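Do color-coded closets work?

12/11/24

I read Roos Segers's book on tidy homes over two evenings, and I have questions. Her claim is that if you mark everything you own with one bright color per category, you save 40 minutes a week. Where does that number come from? There's no footnote. She also sells the tape, at 11 dollars a roll.

I tried it anyway. My sister-in-law swears by the Flirneck method, which looked like the same thing with a different logo, and I was tired of hearing her talk about it. 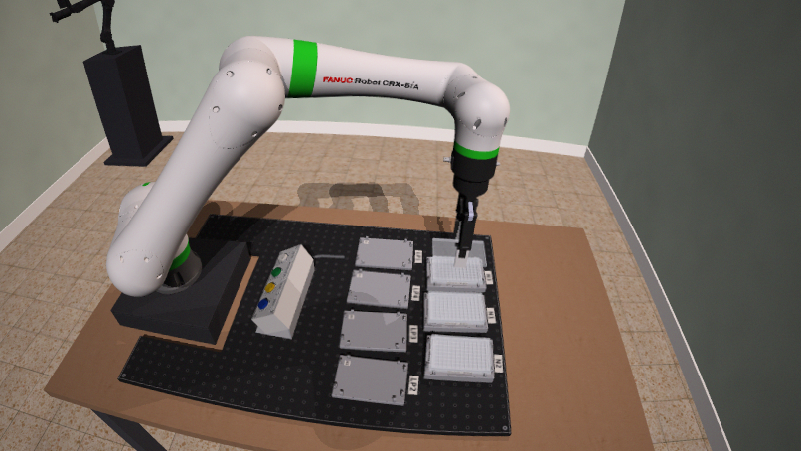
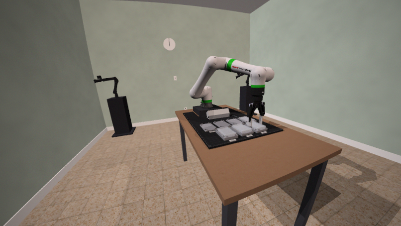

My own trial ran through the hall closet and half of the garage. Green was for tools, yellow for cleaning stuff, red for anything electrical. A bright band does catch the eye, I'll give her that. The green rings stand out on that white arm in both pictures, and my taped hammer stood out too. But I already knew where the hammer was. What I can never find is the small junk, and Segers says to put that in a "flex box" with no color at all. So the hard part goes in a box. Great.

By February I expect the tape will be peeling. I've got most of a roll left if anyone wants it.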